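2 min read
Search this blog Go

I've gone back to writing letters and I'm loving it! Yolanda moved to Rimwood in May, and we now send each other a proper one every week (hers run to six pages, mine are catching up).

The best bit is the waiting. I hear the letterbox and I'm down the stairs like a child. 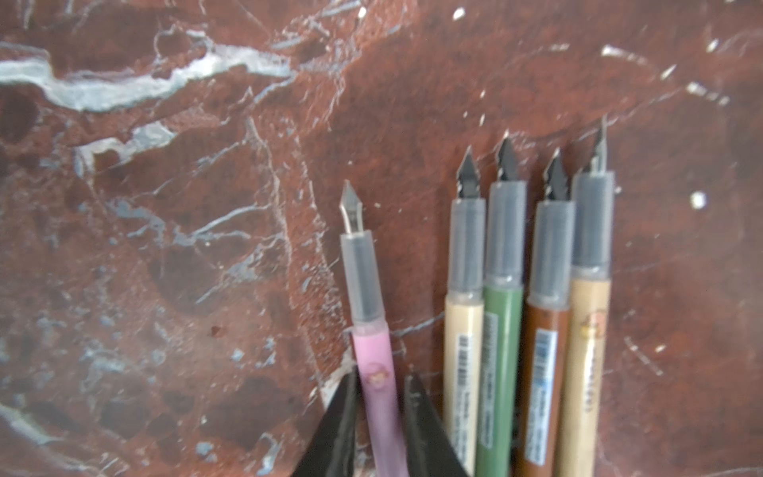

My spelling has got worse, mind you, and my hand aches after two sides, but I wouldn't swap it for texting.

Comments

Mortimer C.
Do you keep copies of yours?

Jan
Just wrote to my aunt!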